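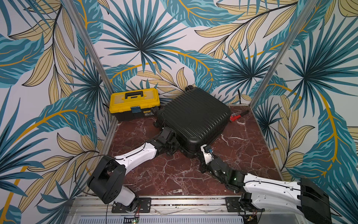

Packing notes, December, Saturday morning

Coffee first, then writing, because if I do it the other way round I never get to the writing. Noelia asked me to put down how we're packing for the Indley job so that whoever goes on the second trip doesn't have to start from nothing, and also so that I stop answering the same questions in the hallway (I don't mind, really, but my tea goes cold). So this is for her, for Unai, for Demetrio when he's back, and for me next year when I've forgotten every bit of it.

The short version is that everything has to travel in one hard-shell suitcase and one toolbox. Last time we took three soft bags and a cardboard carton tied with string, and the carton did not enjoy the train. I still find bits of foam in my coat. This time it's the black suitcase with the ribbed shell and the yellow toolbox with the blue latch, and if it doesn't fit in those two it stays home. Demetrio thinks we'll give in and bring a third bag by Thursday. We'll see!

The suitcase

I like this suitcase more than I expected to. It came from Arnaldo, who had bought it for a trip he then didn't take, and he let us have it on the understanding that it comes back with all its wheels. They're the spinner kind, which is lovely in a station and a nuisance everywhere else. Stand it upright on anything with a bit of slope and off it goes. Our own corridor has a slope, as I learned while holding a door for somebody. So the house rule is that it gets laid down on the shell whenever you let go of it for more than a moment, and I'd ask everybody to stick to that, even on a floor you think is flat.

The marble is the worst for it. I do love that dark red floor with the white veins, and against the palm-leaf walls it feels like a hotel lobby from a film, but hard wheels on polished stone will travel on a sneeze. Ignacio wanted to put down a mat. I said let's just lay the case on its side, and so far that's been plenty.

What goes inside, from the bottom up: folded work jackets first, making a bed. Then the sample boards, wrapped in the gray felt, face to face in pairs. I tried them all facing one way and they rub. The pattern books go along the hinge side, where the case is stiffest. Gloves and knee pads fill whatever is left at the corners, and they're very good at it; a knee pad seems to have been designed by somebody who had a suitcase corner in mind. The wallpaper offcuts go on top, flat, never rolled. I rolled them for the Peñalver visit and spent a whole evening with them under dictionaries trying to get the curl out.

Paperwork in the lid pocket. Please do not put snacks in the lid pocket. (Unai.)

I closed it last night on the first try without sitting on it, opened it again this morning, and nothing had slid more than a finger's width. Then I took it for a walk around the block, over the bad paving by the bakery and up and down the two curbs, and opened it again. One pair of boards had turned a little in its felt. I've put a loop of cotton tape around each pair now and that ought to hold them. I'll do the walk again on Monday with somebody else pulling, as I suspect I'm gentler with it than most.

The toolbox

The big question every time is what belongs in the box and what belongs in the drawer at home, and every time we take too much. I emptied the whole thing onto the bench and put back only what we used at Peñalver, going by my own notes from that job (see, they do get used). The pile left on the bench was embarrassing. We had been carrying a spare for every spare.

Staying in the box: the tape measure, the good level, pencils, the smoothing brush, the seam roller, blades in their tin, a couple of screwdrivers, the small square, masking tape, and the little jar of touch-up paint with its lid taped down. Heavy things low, brush on top so the bristles don't get flattened. I've lined the bottom with a piece of the same felt, which stops the rattling and makes it a far nicer thing to carry up stairs next to a person who is trying to have a conversation.

Going back to the drawer: the second level, the mallet, the big scissors, the heat gun. I'd have kept the heat gun but Ignacio has one on site already, and he is possessive about people using their own anyway.

Noelia asked about the latch. I had the same worry, that it would pop open on the way, so I filled the box to its traveling weight and carried it by the handle up to the top floor and down again, then did it once more on the side stairs with the awkward turn. It stayed shut. I was tired. If you do feel it loosen, don't force it with the lid crooked; set the box down, press the lid flat with one hand and snap the latch with the other. It's a box that likes to be treated politely.

The red tool

I keep going back and forth on this one. It's small, it's useful, and it has no natural home. In the toolbox it sinks to the bottom and then you have to unpack everything to get it, usually with someone on a ladder asking where you've gone. In the suitcase I don't want bare metal anywhere near the boards. At the moment it simply lives on the floor beside the suitcase and gets picked up last, which works very well in this room and will be a disaster anywhere else. We left it behind at Jater for exactly that reason, and Arnaldo had to drive back for it, and he was very nice about it, which was worse.

Ideas so far. Unai says a sock. I laughed, and then I tried it, and a thick sock is a perfectly good tool sleeve; the trouble is that it then looks like a sock and ends up with the clothes. Noelia says tie a bright ribbon to it so that it can be fished out of the toolbox by the tail. I think she has it. I'll try the ribbon this afternoon and see if it snags on the brush.

Order of loading

We've been doing this differently every time depending on who gets there first, so let me write down what worked this morning and we can argue about it after.

Toolbox goes back in the left corner against the wall, out of the way of feet. It's packed first and closed first and then it's finished and you can stop thinking about it. Suitcase to the right of it with some space to get a hand between. Fill the case, close it, check the strap isn't caught, then lay it over. Anything small that's still on the floor at that point gets gathered up and dealt with before coats go on. Then one person reads the list out loud and the other one points. I know it feels silly. Do it anyway, it takes no time and I enjoy the theater of it.

Mind the metal strip along the right side when you roll the case out. If you come at it at an angle the wheels catch and you get a nasty jolt through the handle. Straight on, or lift.

Walls, while I'm on the subject

I'm aware this is a packing note, but I've been in here all morning and I've got fond of the paper. The pattern runs very nicely around the corners, and I had been dreading those corners. Teal next to cream was Noelia's choice and I argued for something quieter, so I'd like it recorded that she was right. The mustard stems are what does it for me. They pick up the yellow of the toolbox in a way that I'm sure was an accident, and I've decided to take credit for it. If the Indley people ask for something calmer, show them this one first and the calm ones afterward.

I do want a full-size piece of it in the case, with at least one of the big fan leaves complete, as the offcuts are all edges and stems and give the wrong idea. There should be a good length left on the last roll from Zetach. Will check the shelf.

Still to do

Ribbon on the red tool.
Monday walk with the case, someone else pulling. Unai if he's in.
Ask Ignacio if the place has an elevator or if we're doing stairs, and how many flights.
More cotton tape, the wide sort. What we have is nearly gone.
Cut the full-size sample and find out if it lies flat on top of the pattern books or needs to go underneath.
Write the list out neatly and tape it inside the toolbox lid. My handwriting got complaints last time, so perhaps Noelia should do it.

Added after lunch: ribbon is on. It does snag on the brush a bit if you pull it fast. Shortened it by half and now it's fine, though harder to find with gloves on. Leaving it like that until somebody has a better idea. Demetrio called and asked whether there was room for his boots.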